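Whitlock Teaching Collection
Shape and Fit Loans: Frequently Asked Questions

The Whitlock Teaching Collection lends simple fitting pieces to schools, colleges, clinics and training workshops. The answers on this page apply to the peg and block set, catalog number 134. Separate pages cover the nesting rings and the sorting trays.
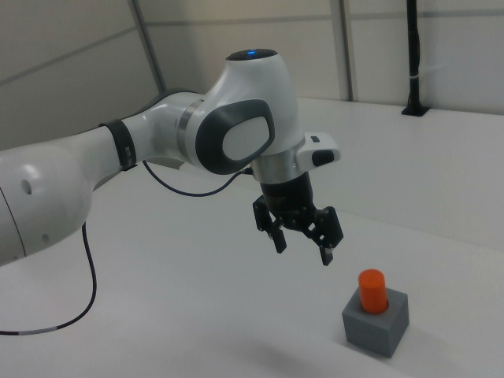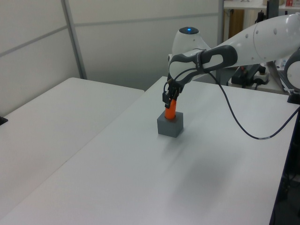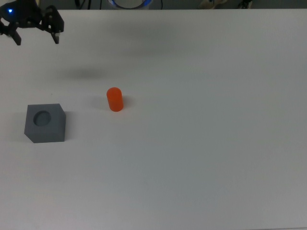 The orange peg and gray block on a white tabletop.

Set 134 is the item most often requested from the collection, and it is lent under the same terms to all registered borrowers. The set is complete when it contains one peg, one block, the instruction card and the carrying case. Borrowers are asked to check all four before signing the delivery slip. The two main pieces are easily told apart: the peg is orange and has straight sides, and the block is gray, with a round opening in its top face. The card and case carry the catalog number. If any part is missing on delivery, please notify the loans desk the same day.

Who may borrow the set?

Any school, college, clinic, library or workshop with a current registration. Individuals may not borrow directly but may use the set in the reading room at Illberg during opening hours. Registration is free of charge and is renewed every May.

What is the set used for?

Borrowers use it to teach and practice a single task: placing an upright piece into an opening of matching shape. It is suitable for lessons on alignment, for handling practice and for demonstrations of how two parts fit together. Instructors also use it to introduce the terms "insert," "seat" and "clearance" before moving on to sets with more than one opening.

How should the pieces be set out at the start of a session?

Place the block on a level surface with the opening facing up. Stand the peg on its flat base beside the block, leaving enough open table between the two for the peg to be grasped without touching the block. The instruction card shows three starting positions. The first is recommended for new participants.

Does it matter which end of the peg goes in first?

Yes. The flat base goes in first and the rounded end remains on top. The peg should be lowered straight down and released once it stands in the block without support.

The peg does not go in easily. Should it be pushed?

No. Lift the peg clear, check that it is upright and lower it again. Most difficulty is due to a slight tilt. If the peg still does not enter, look inside the opening for dust or paper. Please do not sand, oil or trim either piece – a set that has been altered cannot be lent again and will be charged at the replacement rate.

What kind of table is suitable?

Any firm, flat table of a comfortable working height. A plain, pale surface is preferred, as both colors stand out well against it. Glass tops and tablecloths should be avoided. Where two tables are placed together, keep the pieces away from the join so that the block sits level.

May the session be photographed or filmed?

Yes, provided that the borrower has obtained permission from any participants shown. Credit should be given as "Whitlock Teaching Collection, Set 134." Prior approval is required only for commercial use.

How long is the loan period?

Four weeks, with one renewal of two weeks if no other borrower is waiting. Loans for the fall term must be requested by 30th September. Requests received after that date are placed on the waiting list in order of arrival.

How is the set delivered and returned?

Sets are sent from the Ostatow store and must be returned to the same address in the case provided. Pack the peg and the block in their own compartments. Do not return the set with the peg standing in the block, as movement in transit can mark the inside of the opening. Borrowers near Illberg may collect and return in person at the front desk.

How should the pieces be cleaned?

Wipe each piece with a soft cloth, slightly damp if necessary, and allow it to dry before packing. Household sprays, solvents and dishwashers must not be used. Clinics that require a stricter procedure should contact the loans desk before placing a request.

Is there a charge for loss or damage?

Ordinary wear is accepted. A lost or damaged peg can be replaced separately under part number 904. The block is supplied only as part of a full set, and the charge for it appears in the current schedule of fees. Please report damage even where it seems minor. No penalty applies for reporting it.

Are earlier versions of the set still available?

The collection was founded in 1962, and several early sets are held at the Kitlow reference room. These may be viewed by appointment and are not lent. Parts from early sets are not interchangeable with the current peg and block.

May several sets be requested for one class?

Up to six sets may be lent to one institution at a time. Larger requests are considered outside term. Sets should be kept apart during use and each peg returned with its own block.

How is a request made?

Complete Form 1000, available from the loans desk or from the registered borrowers' page, and give the preferred delivery week and a second choice. Confirmation is normally sent within five working days. Questions not answered on this page may be addressed to the loans desk at Ostatow.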